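Household Advice: Storing Disposable Tableware After an Event

Residents of Carnelby who host a family celebration are often left with more unused tableware than they expected. Kept properly, paper cups, plates and napkins will serve for a later occasion. Hemmin Household Service has prepared the following guidance.

Unused items should be separated from used ones on the day itself. Anything that has stood open on a buffet table should be treated as used.

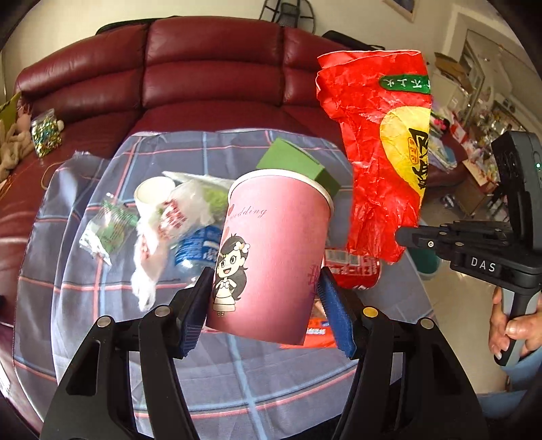 Words: Kamlesh Dixit
Checked by Vikas Kashyap, Hemmin Household Service

Paper cups with a printed design, such as those bought for a wedding, are best returned to their original sleeve. Where the sleeve has been torn, a clean food bag closed with a clip is suitable. Stack cups upright and do not press them down – a tight stack distorts the rims and makes the cups hard to separate.

Plates should lie flat, with no more than 86 to a box. Napkins may be placed on top.

Choose a dry cupboard away from the cooker and the boiler. Garages and sheds are not recommended from November onwards, when damp soon softens paper. Strong-smelling goods, including candles and washing powder, should be kept on a separate shelf.

Label each box with its contents and the month of packing. Check for signs of damp or insects every 2 months, and discard any cup with a stained base or a loose seam.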